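Okay, dishwasher people, I've spent the whole week comparing the Jitard 200 and the Ploster Slim and I have so much to say (thread)

1/ Both are 18 inch built-ins, both fit under a normal counter. I went in thinking they'd be the same machine with a different badge. Wow, no!

2/ The Jitard has a third rack on top for forks and spoons and I'm in love with it. Everything lies flat, nothing nests, and you get the whole bottom basket back for plates.

3/ The Ploster still has the basket in the door corner. Old school, but it lifts out with one hand and goes straight to the drawer, and I missed that more than I expected when I switched back.

4/ Noise! You can run the Jitard during a movie. The Ploster hums on the drain part, a low one, and our cat leaves the kitchen every time.

5/ Price where I am: the Ploster is $200 cheaper. That's a lot of money for a spoon rack, I know, I know.

6/ Quick wash is 50 minutes on the Ploster and a bit over an hour on the Jitard. Glasses came out great in both. Oatmeal bowls, only the Jitard (rinse them first if you go Ploster). 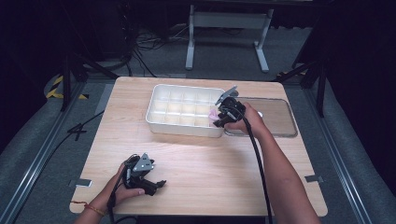 Mutiso Kitchen & Laundry Club, Zanstead

7/ Someone asked about installing. The Jitard hose is long enough to reach across a sink cabinet, the Ploster one isn't, so check your valve before you order!

8/ Filters: both twist out. The Ploster one is easier to get back in, the Jitard one needs a push and a quarter turn until it clicks.

9/ So I'm keeping the Jitard, and my sister already called dibs on the Ploster. Dryers are next, heat pump vs. vented, starting in September. Send me your questions, I love this stuff!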